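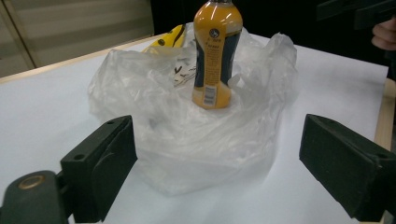 The bottle still in its bag, on the white table.

I have found a new favourite drink and I am going to go on about it for a bit, so put the kettle on (or don't, given the subject).

There's a little shop in Borstead, two doors up from the shoe repair place, that I must have walked past 233 times without going in. The window is full of rice sacks and you can't see past them. Then Mitali told me they do the good noodles, so in I went on my way home, and oh, what a shop! It's tiny and it goes back and back. One whole wall is fridges, and the drinks take up most of them. Pale ones, milky ones, ones with bits floating in. I picked the golden-orange one with the dark blue label purely because it looked cheerful, and I couldn't read a word of the small print, which for me is half the fun.

The man at the till put it in one of those thin see-through bags with handles, the cloudy sort that weigh nothing at all. I do bring my own bags, I promise, but I'd only popped out for stamps. I've got 16 of these folded into triangles in the drawer under the kettle and they all get used again – bin liners, wet swimming things, sandwiches when the tub has gone missing.

Anyway, the drink. I gave it an hour in the fridge and had it in a proper glass with two ice cubes. It's tea, I'm fairly sure, with something fruity going on, and it's nowhere near as sweet as the colour had me thinking. A bit of bitterness right at the end. Szymon had a sip, said "hm", and then drank a third of it, so I shall be hiding the next one behind the cabbage.

We had it with cold noodles, cucumber and far too much sesame oil, and I'd happily eat that every night until February. It was lovely with salty crisps as well. I don't think I'd have it with anything chocolatey, but Loredana tells me I'm wrong there and she's usually right about food.

Next time I'm going in with a proper list and a rucksack. I want to try the milky one, and there was a green one on the bottom shelf that I keep thinking about. If you have a shop like this near you and you've been walking past it, do go in! And if you know a good cold tea I could make at home by the jug, leave me a comment – I've got a clean jug and a whole box of tea bags ready.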